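4.2 Working near the arms: cable handling cell

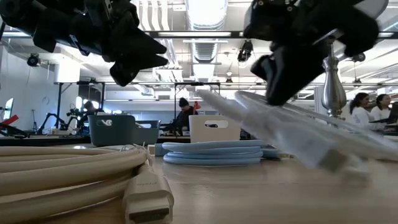

A risk assessment in a drawer protects no one. Fung-ping Chang signs the Larden sheet for this cell, and a signature older than 30 days should be treated as blank.

1. Read the sheet against the cell as it stands now. If a tool has been changed, stop and ask for a new one.

2. Set the speed limit to 2 on the Tudumitz panel. Do not trust the saved setting - move one arm and watch it.

3. Press each emergency stop in turn. A green light on the panel is not a test.

4. Lay cables inside the reach of both grippers. Keep loose ends off the table edge.

5. Start the task and keep your hands out until both arms have stopped.

CAUTION: A cable held at one end can whip when the arm moves. Low speed does not make a swinging connector harmless.

CAUTION: "Collaborative" on a label describes what the maker hopes you will do with the arm. It says nothing about your gripper or your load.

Note: Fault 69 means the grip force check was skipped. Clearing it does not run the check. See section 7, or ask Jui-lin Lui before restarting.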